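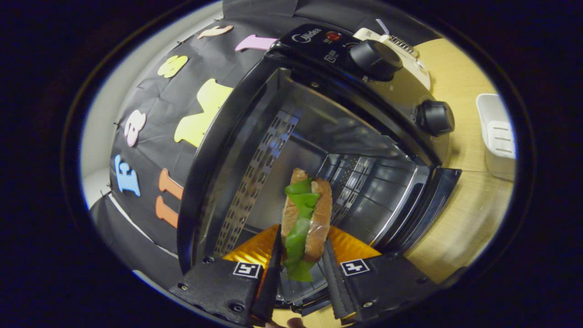
February, Punwood site, door log and damp check

Came in at 7:40 to find unit 177 beeping again. The Dokance keypad had locked itself out overnight, as it does whenever the temperature drops and it wants attention. Reset it, re-entered the gate code, got two green lights. Wrote the time on the clipboard this time.

Damp check, back row. The Bidura sensor says 61 percent humidity. The Marar sensor, sitting on the same shelf, says 48. The cheap dial from the hardware store says 55 and has never once asked for a firmware update. Left all of them in until tomorrow. If they still disagree I'm inclined to side with the dial.

Roll-up doors: greased the tracks on the two worst. One now glides. The other makes a new noise, lower than the old noise, which I'm calling progress. Spring tension looked fine, didn't touch it.

Moisture tubs in the row by the drain were full, emptied and refilled. Tenant brochure still says "climate controlled." It means the upstairs units. Should probably say so.

To do: batteries for the Dokance (9V, not AA, see last month), second coat on the threshold at 177, find out who has the long ladder.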